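Printing, sequencing and hanging the Lonholm portraits
Speaker notes, session 4
Gwendolyn Delacroix, November 27, 2019

Slide 1. Title
Wait for the lights. Introduce myself: I print for other photographers and look after the technical side of exhibitions. Say that Rochelle Kowalczyk took the photographs and that I will be talking about what was done to them afterwards. Questions at the end, except on figures, which people may shout out for.

Slide 2. What the series is
Portraits of people who worked at the Lonholm ropeworks before it shut, and of their children. Black and white, medium format film, one lens. Sitters chose what they wore and where they stood. Rochelle exposed 1,172 negatives. The exhibition shows 11 triptychs and one long wall of single prints.
Each triptych: sitter, place of work, an object the sitter kept.
Do not get drawn into the history of the ropeworks. The catalogue essay by Urszula Kalinowski covers it.

Slide 3. The edit
First pass was done from contact sheets, on paper, with a grease pencil. Second pass from small work prints pinned to a board. No screen until the third pass.
Point to make: a contact sheet shows exposure drift across a roll. A folder of corrected scans hides it. Several frames that looked fine as scans had thin shadows that would not have held at exhibition size.
Rochelle and Urszula edited separately and compared lists. Where they disagreed, the frame went up on the board for a week.
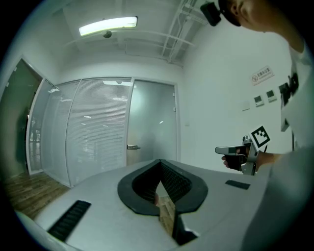 Hand-held gripper, with wooden floor showing through the slot.

Slide 4. Scanning
Selected negatives scanned wet-mounted on a drum scanner. Dry scans were made of the same frames as a check. The difference was visible in the scratched rolls and hard to find in the clean ones.
Scans were made flat, with no sharpening and no clipping at either end. Dust removed by hand. Automatic dust removal does not work on silver film, as the infrared channel reads the silver as dirt. Somebody always asks this, so say it now.
File naming: roll, frame, version. Never "final".

Slide 5. Tone
Show the two test strips.
Rochelle's reference was a set of fibre prints she had made herself in the darkroom. They have a warm paper base and a long, soft shoulder in the highlights. The brief was to match their scale at three times the size.
A straight match did not work. Larger prints are looked at from further away and under brighter light, and the midtones came up looking grey. I raised contrast slightly between the lower midtones and the three-quarter tones, and left the highlights alone.
Skin: judge it on the print, under the gallery lamps. The first proofs were judged in my studio and all of them had to be done again. Pass round proof A and proof B here. Ask for them back.

Slide 6. Paper
Three papers tested: a baryta, a smooth cotton rag and a textured cotton rag.
Baryta had the deepest black and the worst reflections. Textured rag broke up the fine rope fibres in the object pictures. Smooth rag was chosen for the triptychs, baryta for the single prints, where the wall could be lit from a steeper angle.
Mixed surfaces in one show are often advised against. It was acceptable in this case with the two groups in separate rooms and never in the same line of sight.

Slide 7. Sequence
Hollis Lindgren made a card model of both rooms at 1:20 with the prints to scale. Most of the decisions were made in the model.
The original order was by date of sitting. It put four seated figures in a row, all facing left. The second order was by job in the works, from the hemp store to the coiling floor, and this is the one that was hung.
Triptych 9 is out of order. The sitter, Otis Escobedo, worked in two departments, and he asked to be placed next to his brother. Rochelle agreed. The label says nothing about it.
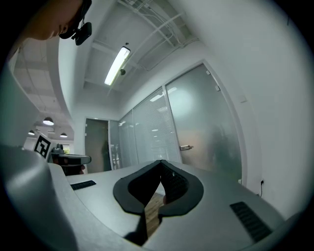
Slide 8. Hanging
Centre line at 150 cm, lower than the gallery's usual height. Reason: most of the portraits are full length, and at the standard height the faces sat too far up the wall.
Gap between panels of a triptych, 4 cm. Gap between triptychs, no less than 90 cm. We tried closer and the right-hand object picture began to read as part of the next sitter's set.
Frames are ash, unstained, with spacers so the print does not touch the glazing. Anti-reflective glazing on the baryta prints only, on grounds of cost.

Slide 9. Light
Room one at 80 lux measured on the print surface, room two at 120. Lamps all of one colour temperature and from one batch. The gallery had mixed stock and we asked for it to be changed before the install began.
Measure with the room as visitors will find it. At Hastach the readings were taken with the blinds up, and the prints were underlit for the first fortnight.

Slide 10. Touring
Lonholm in August, then Hastach. Next are Pruitt and Flendolberg.
Pruitt has one room only. The single prints will go on a freestanding wall with its back to the triptychs, which keeps the two papers apart. Drawing on the next slide if anyone wants it.
Flendolberg has asked for the show without the object pictures, for reasons of space. Rochelle has said no. They have been offered fewer triptychs, complete.

Slide 11. Condition
Each crate carries a condition sheet with a thumbnail of every print. Damage is marked on the thumbnail at unpacking and at packing, and signed both times. To date: one chipped frame corner, one scuffed label, no print damage.
A second set of prints has been made and is stored flat, interleaved, unframed. It is the same paper batch as the first.

Leave the lighting plan up during questions. If asked about edition size, refer to Rochelle. If asked about ink life, give the test conditions before giving any number of years. Collect the proofs.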